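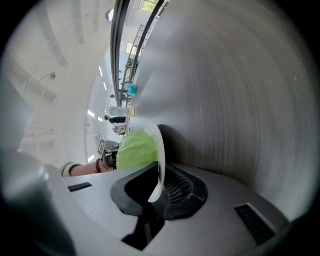 August, 4:10 pm

Cleaning afternoon on the bench side, and I got more done than I expected! Kenta Kobori had left me a note saying the big grey surface needs a wipe before the Husov parts come in, so I started there — soft cloth only, straight strokes along the grain, never circles (circles leave swirls on brushed stuff and I can't stand them). Dark rim last, it collects dust like mad.

Small things sorted too. Clear lids and discs go in the shallow drawer, standing on edge, and anything soft goes in the tub underneath. We have 2 tubs now, please don't mix them up again!

Sobia Yousafzai wants the 70 mm lids kept apart from the 50 mm ones — fair enough, I've wasted time on that myself. Labels are printed but not stuck on.

Still to do: order more cloths from Kariuki, ask Kenta where the good spray went, move the Zesgate box off the stool.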